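第5章 一个人的份:台面与托盘

本章的内容

5.1 从台面到托盘
5.2 架子、篮子和浅盘
5.3 三明治怎么放
5.4 饮料和小包零食
5.5 收台

学完本章以后,你应该能够为一张小餐台决定每样食品的位置,能够给一位客人配一个托盘,并且能够用书面的话向同事说明你为什么这样摆。

前面四章讲的是厨房里面的工作:进货、储存、切配和包装。从本章开始,我们走到厨房外面来。食品已经做好了,也包好了,可是它还没有到客人的手里。中间还有一段很短的路,大概只有一张桌子那么长。很多初学的人认为这一段没有什么可学的,把东西放上去就可以了。我第一次在Jelldale的培训厨房教这门课的时候,也只给这个题目留了半节课,结果半节课完全不够,学生们为一个篮子应该放在左边还是右边讨论到了下课。

我们先说明两个词。本书把客人或者服务人员从上面取东西的桌子叫做“台面”,把一位客人的一份食品所在的盘子叫做“托盘”。台面是为所有的客人准备的,托盘是为一位客人准备的。这个区别看起来很简单,但是本章大部分的规则都从这里来。台面上的东西按照种类来放,同样的东西在一起;托盘上的东西按照人来放,不同的东西在一起。如果学生把这两种放法混在一起,台面就会很乱,托盘就会很慢。

5.1 从台面到托盘

配托盘的人通常站在台面的一边,托盘在他的前面,其他的东西在托盘的周围。我们把托盘的位置叫做“中间位”。中间位在开始工作以前必须空出来,并且在工作的时候一直属于托盘。不要把还没有分配的食品临时放在那里,也不要放抹布和点单的纸。

中间位的后面,也就是离配盘的人比较远的地方,适合放高的东西,比如瓶装的饮料。高的东西如果放在前面,手每一次都要从它的上面过去,袖子容易把它碰倒。中间位的两边适合放低的东西:篮子、浅盘、盒装的食品。这样手从旁边进来,拿起一样东西,放到托盘里,再回去,路线是短的,也不会经过别的食品的上方。

主食应该第一个放进托盘。主食决定了剩下多少地方。比如一份小三明治,可以放在托盘靠近客人的那一边,上面的空间就留给饮料和小吃。在我们的练习里,主食放好以后先停一下,看一看托盘,再拿第二样。停一下只需要很短的时间,但是能避免把已经放好的东西再移动一次。 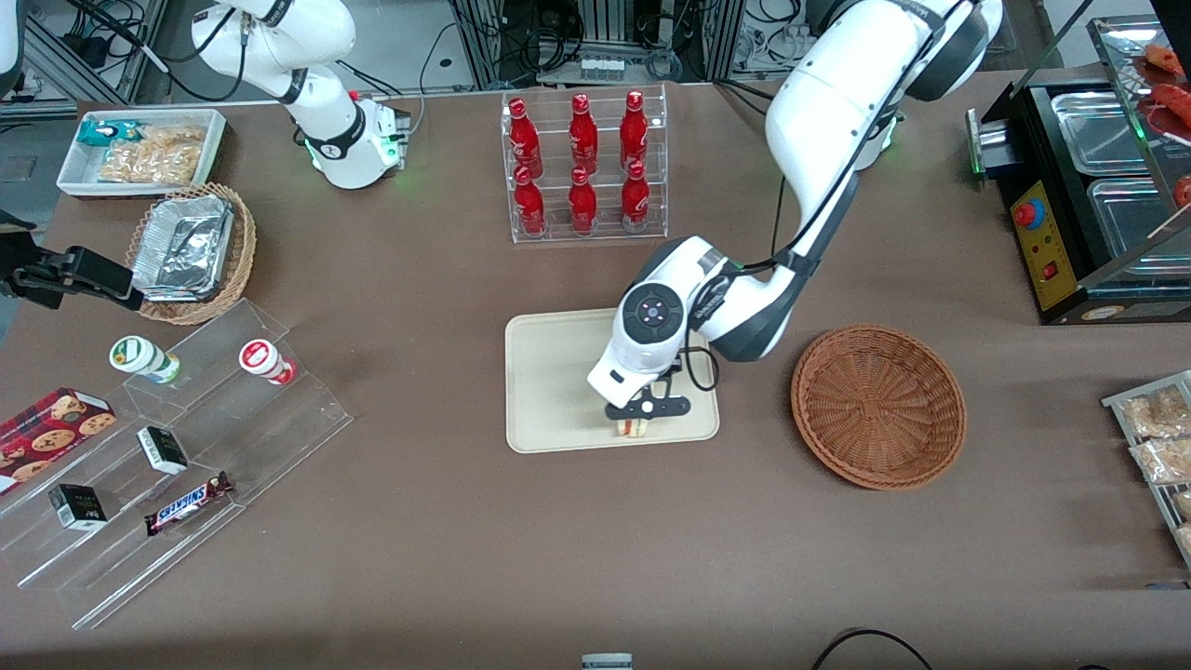

Jonalyn Umali对这个顺序有不同的意见。她认为应该先放饮料,后放主食:瓶子重,托盘里先有了重的东西,后面再放轻的,就不用担心瓶子倒下来压到面包。她在Estrella的午餐台上一直这样教新人,并且要求新人把瓶子放在托盘的角上。她还说,客人最常忘记点的是饮料,如果把饮料放在第一步,服务的人就会先问这个问题。

我觉得她的理由是有道理的,特别是在托盘需要端着走很远的地方。如果托盘配好以后客人马上自己拿走,我还是建议先放主食。请读者在自己工作的地方两种顺序都试一试,然后全体人员用同一种。最不好的情况是同一张台面上两个人用两种顺序,因为他们交换位置的时候,后来的人看不懂这个托盘已经配到了哪一步。

5.2 架子、篮子和浅盘

食品不一定要直接放在桌子上。把它们放在容器里或者架子上,台面就有了清楚的分区,收拾的时候也可以整个拿走。下面介绍常用的几种。

阶梯架。阶梯架的后面一层比前面一层高,适合放瓶子和罐子。后排的瓶子不会被前排完全挡住,客人可以看到一共还有多少。透明的亚克力架子很常见,它的好处是不抢食品的颜色,缺点是指印很明显,每天要用软布擦。不要用粗的海绵,也不要用酒精擦,时间长了表面会变白、会有细的裂纹。

放瓶子的时候,所有的标签朝向客人。前排拿走一瓶以后,应该从备用的箱子里补,不要从后排移过来。如果从后排移,后排就出现空位,看起来好像快要卖完了。等到备用的箱子也空了,再把后排的移到前面。

圆篮。编织的圆篮适合放有包装的食品,例如铝箔餐盒、包好的面包、袋装的点心。铝箔餐盒可以叠起来放在篮子里,但是叠得太高,上面的就会滑,下面的盖子也会被压变形。判断的方法是用手轻轻推一下篮子的边,如果最上面的盒子动了,就拿掉一层。没有包装的食品不要直接接触篮子,编织的缝隙很难洗干净,应该先垫一张食品纸。

浅盘。浅盘的边低,拿东西方便,适合放小包的零食。一个浅盘里可以放两种零食,左右分开,大袋的占大的一边,小包的占小的一边。超过两种就应该再加一个盘子。

斜放的展示架。有的店喜欢把长的展示架沿着台面的一侧斜着放,让走过来的客人先看到它。这样做可以,可是要注意架子上的罐子。圆的罐子如果躺着放,在斜的位置容易滚动,标签也会转到下面去。除非架子有挡边,我建议让它们站着。

在选择容器的时候,请同时考虑颜色。棕色的台面配浅色的托盘,托盘的边看得很清楚,配盘的人不会把东西放到边的外面。台面和托盘颜色太接近,在光线不好的地方会有麻烦。Medmont的食堂曾经用深棕色的托盘配深棕色的桌子,后来他们把托盘全部换成了米色的。

5.3 三明治怎么放

三明治是本章练习用得最多的主食,所以单独用一节来讲。

切成三角形的三明治有两种放法。第一种是平放,面包的大面朝下。平放很稳,但是客人从上面只看到一片面包,不知道里面是什么。第二种是立放,让切开的那一面露出来,客人可以直接看到馅的颜色,比如红的番茄和绿的生菜。立放好看,但是需要两个条件:面包要有一定的硬度,馅不能太湿。

如果馅里有很多酱,立放以后酱会向下流,下面的面包边会变软。遇到这种三明治,应该先用纸包住下面的一半,再立起来。包纸的时候折口朝后,不要朝着客人。

拿三明治的时候,手指或者夹子的力量应该放在面包的两个大面上,不要放在尖的角上。角是最容易坏的部分。力量只要能拿起来就够了。有一个简单的检查办法:放下以后看面包的表面,如果有凹下去的印子,说明刚才太用力了。初学的人常常怕掉,所以夹得很紧。请他们先把手降低,让三明治离托盘很近,这样即使掉了也没有关系,他们自然就会放松。

放下的时候也要慢。先让下面的边接触托盘,确认它站住了,然后再松开。如果先松开,三明治会向一边倒,里面的馅可能会散出来。 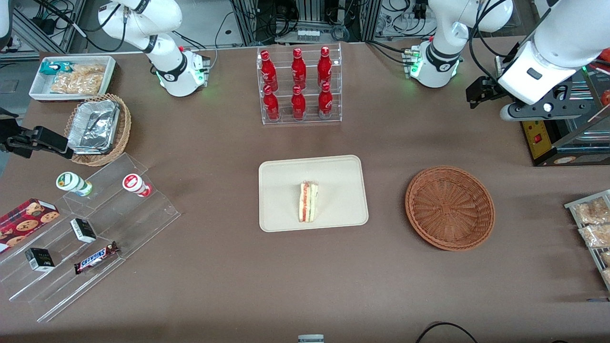
位置也要考虑。托盘上只有一份三明治的时候,有人喜欢放在正中间,觉得这样比较正式。如果后面不再加别的东西,放在正中间是可以的。如果还要加饮料和小吃,就应该从开始就留出位置。把已经立好的三明治再移动一次,它倒下的可能性比第一次放的时候更大。

在Cimitz的一次春季活动中,我和学生们负责午餐台,一共配了551个托盘。我们把出现问题的托盘都记了下来,其中最多的问题是三明治在第二次移动的时候倒了。从那以后,我在课堂上增加了一条规则:主食放下以后不再动。如果发现位置错了,就调整其他东西的位置来配合它。

5.4 饮料和小包零食

饮料放在托盘的后角,左边或者右边按照店里的统一规定。瓶装饮料拿的时候握住瓶身,不要捏瓶盖,客人的嘴会接触瓶口附近的地方。刚从冰箱里拿出来的瓶子表面有水,应该先擦一下,不然水会流到纸和面包上。

窄颈的瓶子重心比较低,一般站得比较稳。细长的罐子就差一些,如果托盘要端上楼梯,可以让细长的罐子靠着餐盒放。

小包零食是最后放的。它没有固定的形状,可以放进剩下的空位里。大袋的零食不要整袋给一位客人,应该先分到小纸杯里。分的工作在厨房里做,不在台面上做。台面上打开的袋子很快会变软,也会有碎屑掉出来。

盒装的饼干可以整盒放在台面上作为展示,有图案的一面朝外。要给客人的饼干另外准备。展示用的盒子也要看保质期,这一点很多店会忘记。

5.5 收台

收台的顺序和摆台的顺序相反。先收小的和散的,再收篮子和浅盘,然后收瓶子,最后收架子。空的篮子也要收,不要因为它里面没有东西就留在台面上过夜。编织的篮子要翻过来轻轻拍一拍,底部螺旋形的缝里常常有面包屑,然后用半干的布擦,放在通风的地方。

托盘用温水和洗涤剂洗,圆角和高起来的边要多擦一次,油容易留在那里。洗好以后竖着放,等完全干了再叠。

有剩下的食品,按照第4章的表格登记。已经放进过托盘的食品,即使包装没有打开,也不要放回台面。

练习前的准备

本章后面有一个分组练习。每组需要下面的东西:

托盘2个,最好是浅色的,有边
圆篮2个
浅盘1个
两层的阶梯架1个
瓶装饮料,前后两排放满
用纸包好的三明治和没有包的三角形三明治,每人各一份
铝箔餐盒,空的也可以,但是盖子要盖好
食品纸、软布、登记表

每组最多12个人。人数多的时候,一部分人配托盘,一部分人做客人,中间交换一次。做客人的学生也有任务:请他们站在台面的另一边,写下他们第一眼看到的是什么,最后才看到的是什么。很多时候配盘的人以为客人会先看到三明治,但是客人写下来的是饮料架。出现这种情况时,不要马上改,先画一张台面的平面图,标出每样东西的位置,带到下一节课讨论。

画图不需要画得漂亮。用圆圈代表篮子,用方框代表托盘和浅盘,用双线代表架子,旁边写上名称和高度。图上请注明配盘的人站在哪一边,以及他习惯用左手还是右手。用左手的人可以把经常拿的篮子换到左边,其他的位置保持一样。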